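The Cloth That Outlasts the Shirt

The mill at Skadum has made plain knit cloth since 1807, and for most of that time few people outside the valley gave it much thought. Knit was for underwear and work shirts. It stretched, it curled at the cut edge, and tailors disliked it.

That changed slowly. By the time Arora began buying from the mill, shoppers wanted clothes they could sit down in. The company now takes two weights of jersey, both undyed, and the orders for January are already in.

Weight matters more than most labels let on. A thin jersey feels good in the store and twists at the side seams after a summer of washing. A heavier one takes longer to dry but keeps its shape. Fankhauser, which cuts for several small brands, lets every roll rest for two days before a blade goes near it. Cloth that has been wound tight needs time to shrink back.

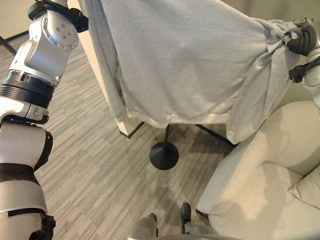
Light gray cloth, bunched at one corner and hanging in loose folds.

At home, the same rules apply. Wash cool, skip the dryer, and dry heavy knits flat. Baker, the repair shop on the mill road, still patches elbows for the price of a sandwich and closes for the winter on 8th December.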